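Hand-Held or Remote: Against Settling the Question by Throughput

Octavio Painemal
2019-06-04

The argument for hand-held demonstration is usually made in demonstrations per hour. An operator with a gripper in one hand and a camera mounted above the fingers can record a pick and place in the time it takes to do one. The same operator driving an arm remotely needs several times as long, and most of the extra time goes to small corrections near contact. On that measure the matter is closed, and I have read two proposals this spring that treat it as closed.

I think the measure is badly chosen. I use both methods, I prefer the hand-held one for most work, and I would still like the preference to rest on something better than a rate.

What remote control records

A remote session records what the arm did. Joint limits, following error, the delay in the link, and the stiffness of the wrist are all present in the data whether the operator wanted them or not. If the operator completes the task, the arm is known to be capable of completing it, at least from that starting pose. This is a strong property and it is given up too easily.

The cost is that operators adapt to the interface. Lenka Zeman went through 600 remote episodes from the Kusance arm and marked every pause longer than two seconds. Most fell just before the fingers closed. The operators were waiting for the image to settle. A policy trained on those episodes also waits, in places where it has no reason to, and we spent part of May cutting the pauses out by script. The script removed some pauses that mattered.

What the hand records

A hand-held gripper records what a wrist can do with two fingers. People do not wait before contact when the object is right in front of them. They come in at a slant, close early, and let the compliance of the pads finish the alignment. Much of this is worth having, and very little of it survives a joystick.

It is also easy to record motions that no arm on the floor can reproduce. A person leans, takes a step, and turns the forearm past any limit we would set in software. Valquíria Cavalcanti's replay check at Orellana rejects any trajectory that the target arm cannot follow within tolerance, and in its first batch it threw out 11 episodes from a single operator, all of them good to look at. I would not run hand-held collection without such a check. The check should run the same day, while the operator can still be told.

Where the work is done

The better argument for the hand-held method is place. An arm stays where it is bolted. Its operators bring objects to it, and the objects end up on the same gray bench under the same lamps, however many of them there are. Adding a new mug to that bench does very little for a policy that has never seen a different table.

A gripper that can be carried goes to the table. Glass is the case I care about most, because our pose tracking was tuned on matte surfaces and loses features over anything transparent or reflective. Patterned glass behaves differently again. Woven furniture nearby supplies plenty of texture, though much of it is repetitive, and a window wall changes exposure through the day. None of these conditions is exotic. They are found in any lobby, and we had none of them in the Cetirico set.

The objects matter less than people suppose. A computer mouse is a fair test of grip, with a curved glossy shell and buttons that should not take the load. A roll of tape lying flat is harder to approach than it looks. Both are sufficient if the surroundings vary.

Violeta Ulloa objects that varied surroundings also mean unrepeatable ones, and she is right. A failed remote episode can be run again from a known pose. A failed episode at somebody else's table is a file and a memory. My answer is to keep the fixed bench for evaluation and take collection elsewhere, with 3 to 2 as the split of hours between hand-held and remote work. I hold the ratio loosely and the division of purposes firmly.

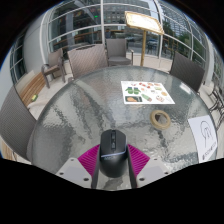
Notes

The pause marking was done by hand on the wrist video. Zeman's labels are kept with the Kusance episodes.

The replay check assumes a fixed base. It says nothing useful about a mobile platform, and Iara Sepúlveda is working on that case at Mekolus.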